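Winard Breakfast Table Set: Data Card

Version 1.2. Maintained by Radka Kneževič and Yaqin Liang.

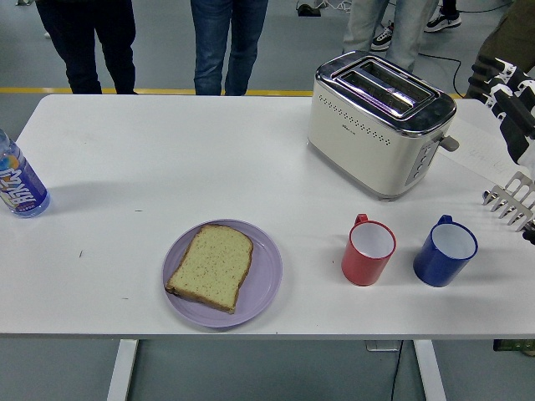 Figure 1. Toast layout with two mugs, bread on the lavender plate, toaster slots empty.

Summary

The Winard set is a collection of annotated photographs of small breakfast layouts on a white table. It covers the objects needed to make toast and pour a drink, in the arrangements people tend to leave them in before, during and after the meal. The release contains 400 images in 30 layouts. Each image has one annotation record.

The set is intended for work on object naming, relative position and simple state labels (slot empty, slot occupied, mug upright, mug on its side). It is small and is meant to be used with a larger household set.

Contents

images/ — 400 color images
records/ — one JSON record per image, same base name
layouts.csv — layout number, object list, notes
objects.csv — object list with preferred names and accepted synonyms
CHANGES — version history

Objects

toaster: two-slot, cream body, dark reflective top, gray control panel and gray lever on one narrow end. One unit throughout.
mug_red: red outside, white inside, red handle.
mug_blue: deep blue outside, white inside with a blue rim, blue handle.
plate_lavender: round, slightly raised rim.
bread: single slice, pale crumb with brown specks, thin brown crust. Replaced when it dries out, so the outline differs slightly between layouts.
bottle: one per layout where listed. Contents are not annotated.

The two mugs are recorded by color and never as "left mug" or "right mug". Their order changes between layouts.

Layouts

A layout is a fixed object list plus a starting arrangement. Objects are then shifted by hand and photographed again under the same layout number. Layouts fall into two groups.

Toast layouts use the toaster, bread and plate, with or without mugs. The bread is on the plate, in a slot, or directly on the table. Figure 1 is from this group.

Drink layouts use the mugs and bottle only. Mug handles are turned in different directions, and the record gives the direction as toward the near edge, toward the far edge, or sideways.

Annotation

Each record holds the following fields.

layout: integer
objects: list of object names present
on: pairs such as bread/plate_lavender
state: one or more state labels per object
handle: direction, mugs only
annotator: initials
checked: true or false

Positions are given relative to the near edge of the table. "Near" is the side closest to the viewpoint. An object resting on another object is listed under "on" and takes no separate table position.

Toaster slots are named far and near when the body is placed diagonally, following the same rule. A slot is marked empty only if the inside can be seen. Where the top is too foreshortened to tell, the state is "unknown". Reflections on the metal top caused several false "occupied" labels in version 1.0 — these were corrected in 1.1.

Mug contents are labeled empty, not empty, or unknown. The interiors are white, which makes coffee and tea easy to mark and water hard. Treat "empty" on a mug as "appears empty".

Checking

Of the 400 records, 200 were annotated twice, once by each maintainer, without sight of the other's labels. The two versions disagreed on at least one field in 118 records. Most disagreements concerned handle direction when the handle pointed diagonally. The rule now in use is to pick the closer of the two directions and, if neither is closer, to enter "sideways". All 118 were settled by discussion and carry checked: true.

Known limitations

One table, one toaster, one plate color. Models trained on this set alone will probably lean on color to tell the mugs apart.
Only sliced bread is included. There are no rolls, bagels or crumpets.
Browning of the bread is not labeled.
Brand lettering is not transcribed, even where it can be read.
Butter, knives and jam are absent. A spread layout is planned for the next version.

Changes

1.2 (February) Added the handle field. Renamed "cup" to "mug" throughout.
1.1 Corrected toaster slot states. Removed duplicate records.
1.0 First release.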